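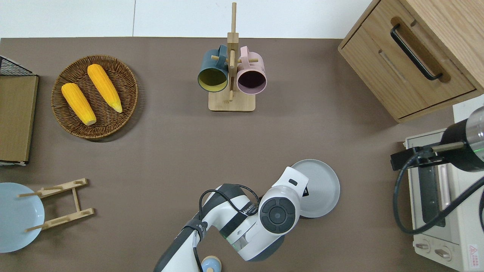 *Station 2, plate task. Gripper at the grey plate, dish rack lower left, toaster oven on the right.*

**Acceptance and safety check: Umska tabletop arm kit, kitchen station**
Supplied by Gilani, on trial at Wandness until the end of July
Checked by: Leonilde Ramalho
Marks: OK / OK with comment / Fix / Not checked

I've had the kit for a fortnight and I like it a great deal, so please read the Fix marks as coming from somebody who wants to keep it!

## A. Before power

- [x] **Base clamp tight, no rock by hand.** OK. Two turns of the supplied key and it's solid. Much better than the Adent base, which crept forward every afternoon.
- [x] **Arm cable follows the arm, no pinch at the joints.** OK with comment. I moved each joint slowly through its range with the power off and nothing snagged. The clips are a lovely bit of design, you can undo them with gloves on.
- [ ] **Loose cables clear of the work area.** Fix. The black cable from the unit over the toaster oven hangs in a big loop across the oven front. Take it up and back along the bracket, then check it again with the arm at full reach on that side.
- [x] **Emergency stop within reach of the operator's chair.** OK. Tested from sitting and from standing.
- [ ] **Spare fuse in the kit box.** Not checked. The box is in the store and I didn't have the key.

## B. The table

- [x] **Toaster oven unplugged at the wall.** OK. It's a prop for these tasks and should stay unplugged, whatever the day's plan says.
- [x] **Warning label on oven left in place.** OK.
- [x] **Mug tree stands level.** OK with comment. Two mugs is fine. Please don't load every peg until someone has tried a slow bump against the post.
- [ ] **Nothing hanging over the table edge.** Not checked properly. I looked along the front only, so the next person should do the left side, where the board sits on the wire rack.
- [x] **Food props (corn) kept back from the arm.** OK. Basket stays at the back left during plate work.

## C. First moves

- [x] **Homing at slow speed.** OK. 16 seconds, the same every time I ran it.
- [x] **Gripper opens when the stop is pressed during a hold.** OK with comment. It opens gently! I was ready to catch the plate and there was no need, it was only a finger's width up. I'd still keep all stop tests low over the table.
- [x] **Gripper pads clean, no splits.** OK. Wiped with a damp cloth and left to dry before starting.
- [ ] **Plate pick, edge grip, 18 runs.** Fix. All but one were good. On the bad one the plate turned in the grip and touched down on its rim. No chip, but I'd like Gilani to look at the grip force setting before anyone tries the real china.
- [x] **Noise.** OK. You can talk over it without raising your voice, and the tone changes a little when it's carrying something, so I found myself knowing what it was doing with my back turned (not that you should).

## D. Paperwork

- [x] Cycle counter read and written in the log: 2,801.
- [x] Quick start sheet kept at the station. It's the clearest one I've been sent by any supplier, and the page on clearing a jam is worth reading twice.
- [ ] Service contact on the wall. Fix. The number on the card is for sales. Gilani have promised a new card.

## Result

Passed for supervised use with light plates and the wooden dish rack. No unsupervised runs until the cable and the grip force have been signed off. I'll redo A and C once the new setting is in, and I'd be glad of a second pair of eyes on the stop test.

L. Ramalho, 4.20 pm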